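Stanusham refill counter to move to bigger room in May

The refill counter at the back of the Drurnholm building in Stanusham will move into the larger front room in May, and it is asking residents to hand in glass jars with lids before it does.

The counter sells rice, oats, dried beans, flour and coffee by weight. Shoppers bring their own containers or take one from the shelf by the door for a small deposit, which they get back when the jar is returned. Rocío Alvarado, who has run the counter since it opened, said the shelf has been short of jars for most of the spring.

"We have 251 jars on the books and a lot of those are sitting in people's kitchens," Alvarado said. "That's fine, that's what they're for. But with the new room we want 400, and we would like to get there without buying them."

Lids are the bigger problem. Jars often come back without one, and lids from different makers rarely fit each other. The counter has a box of odd lids that have been waiting for a match, and a jar without a lid can't go out on the shelf.

Under the new system, every jar will be checked with its lid when it comes in. The two parts are laid out on a table, looked over for chips and cracks, and put together once to make sure they close. Jars that pass get a paper tag with their empty weight, so that the scale can be set correctly at the register.
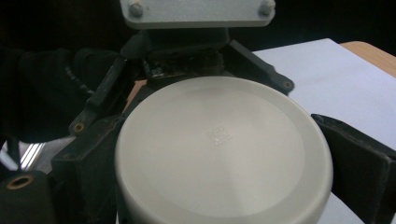
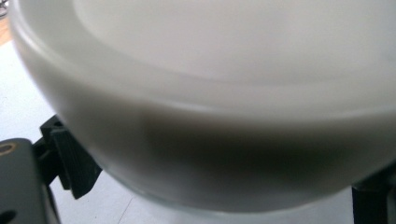 Bottom picture: a clear glass jar and its round lid on the table. 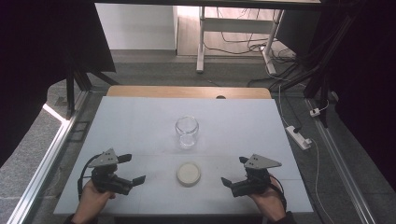 Jars should be washed and dry, with old labels soaked off as far as possible. A little leftover glue is not a problem. The counter will take any clear glass jar with a wide mouth, as long as a hand or a scoop can get into it. It does not want bottles, colored glass or jars with a metal clip. Bowls with a tight cover are welcome too, and will be used for the deli items that Branasano, a bakery and kitchen two doors down, plans to sell from the same room.

Anyone who brings in a jar with a matching lid will get 20 cents off their next purchase, up to ten jars per household. Lids alone will be accepted but do not count toward the discount.

The front room was used until last fall by Ramanauskas, a shoe repair shop that has moved across the street. It is close to twice the size of the present space and has its own entrance, so shoppers will no longer have to go through the building's main hall. New shelving is going up along the long wall, with room for around 200 jars at a time. The rest will be kept in the old room, which the counter is holding on to for storage.

Prices will stay the same after the move, Alvarado said, and so will the deposit. Opening hours will be extended by one evening a week, with the counter open until 8 p.m. on Wednesday.

Jars can be dropped off at the counter during opening hours. Please do not leave them outside the door.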